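The Planner Would Prefer Not To

The release notes for version 172 of the planner said "improved caution near obstacles." I wrote the release notes, so I had no one to complain to.

What the improved caution came to was this. You asked the arm to reach across a countertop, and it thought. It drew 897 candidate paths, gave each one a score, and threw them out one at a time for reasons it put in the log. Too close to the edge. Too close to the other edge. Elbow. Then it returned a path of length zero with a confidence of one and stayed where it was, having found the one motion in the whole space of motions that could not possibly hit anything.

"It's correct," said the woman who had written the cost function. She was eating soup at her desk and didn't look up.

"It didn't move."

"The cost was zero. You can't beat zero."

Zunside had been promised a demo. Zunside was our customer, in the sense that they had once paid us, and they wanted to see the arm tidy a kitchen counter in an apartment in January. By the time I'm telling you about it was well past January, and we had moved the date so often that their calendar invitations had started arriving with no subject line at all. The contract said "tidy." It did not say what tidy meant. Our lawyer had liked that at the time.

The planner was called Nevarus, which had been somebody's idea of a Roman general. It sat on top of a perception stack called Oltumine, which had been somebody else's idea of a vitamin. The two of them talked through a message queue, and like most couples who talk through a message queue they had stopped listening to each other a while back. Oltumine would say there was a bottle. Nevarus would ask how sure it was. Oltumine would send a covariance matrix. Nevarus would inflate the bottle by the covariance, and then by the safety margin, and then by the improved caution near obstacles, until the bottle was the size of a refrigerator and stood, as far as the planner could tell, directly on top of us.

I drew this on the whiteboard. It was a good drawing. The man from hardware came by and asked why there was a whale.

So we went through the margins. I had put in four centimeters because of the thing with the blender. She had put in three more because she didn't know about my four. Somebody before either of us had put in a constant called FUDGE, value 40, units not given, with a comment beside it reading "do not touch, see Cherkaoui." We looked for Cherkaoui. It was not in the wiki or in the repository. There was a folder by that name on the old server, and in the folder there was a text file, and in the text file it said "see FUDGE."

"We could just remove it," I said.

"You could," she said. I noticed the pronoun.

I changed it to 2. I would like to report some ceremony, but I changed it the way you take a cookie from a plate at a house you don't know well, and then I ran the tests, which passed. The tests had also passed at 40. I tried it at minus six and they passed at that too, so I opened a ticket about the tests and assigned it to myself, where it would be safe.

Then we let it plan. It drew its paths and crossed them off, a little more slowly than before, I thought, like someone reading a menu they had assumed was closed to them. Elbow. Wrist. Too close to the edge. I had the log up on one screen and the soup was giving off a smell of onions. And at the bottom, where for weeks there had been a zero, there was a number with a decimal point in it.

"That's a path," I said.

She put down her spoon. She read the whole thing, start to end, all the joint angles, moving her lips slightly. It was the most attention anything of mine had received since I was hired.

"It goes over the top," she said. "It could have gone around."

"Around costs more."

"Says who?"

"Your cost function."

She thought about that for some time. Then she said the weight on vertical travel had always struck her as low, and had struck her that way while she was typing it, and she went to find the commit so she could be angry at the right person. It was her. She took it well. She blamed the linter.

We argued until the lights in the hall went off about what the arm ought to be allowed to believe. My position was that a thing with a camera at its wrist should trust the wrist when it was near and the head when it was far. Her position was that it should trust neither and ask twice. Nevarus, with both views coming in and the margin set to 2, took no position, but it had stopped returning zero, and I had begun to feel toward it the way you feel toward a teenager who has come downstairs.

What Oltumine had to go on was a speckled counter, a black tray and the things on it, once from the wrist and once from higher up.

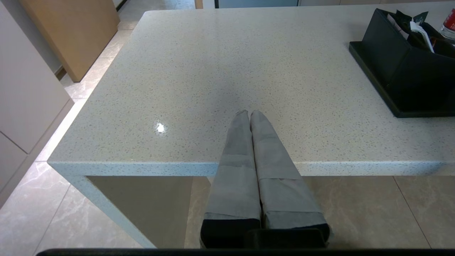
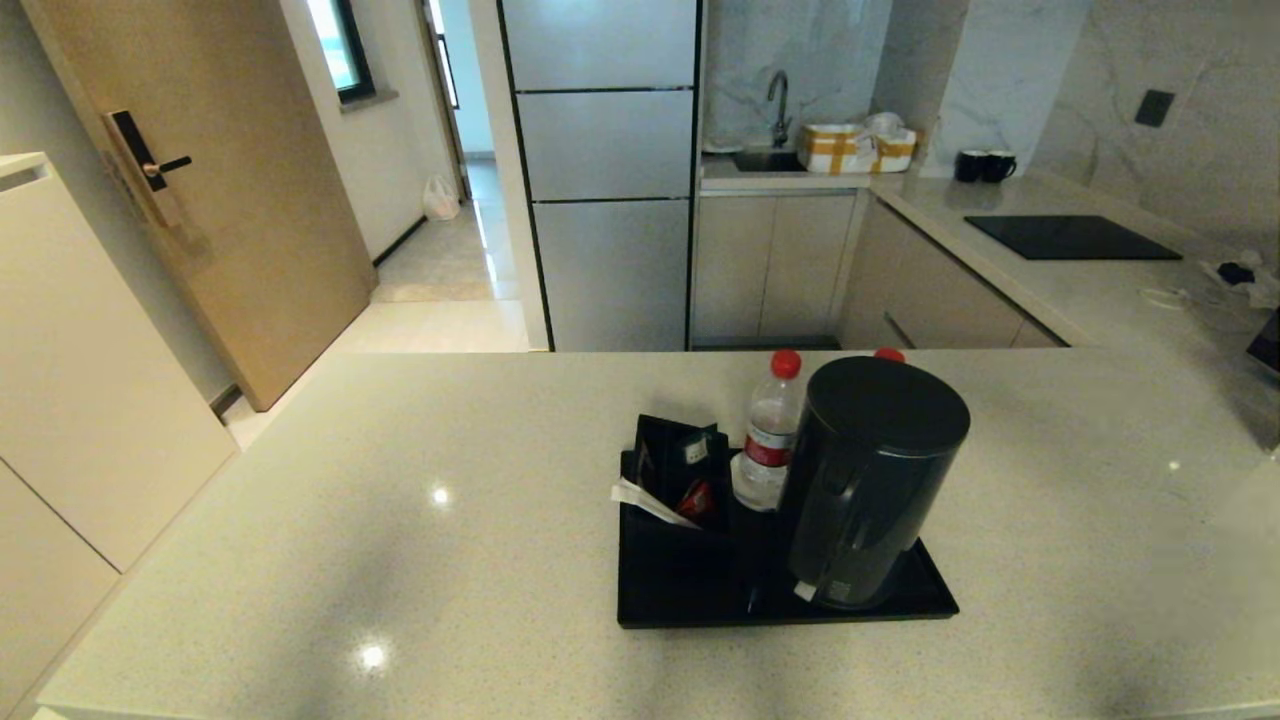 One bottle or two, she wanted to know, and which view got to say so, because if the planner was going to reach over a tray on the word of the wrist alone then she wanted FUDGE back, all 40 of it, with units this time. I said we could fuse the two. She said fusing was what people said when they meant averaging, and that the average of one bottle and two bottles was a thing she did not want to see an arm try to pick up.

I wrote that down for the release notes.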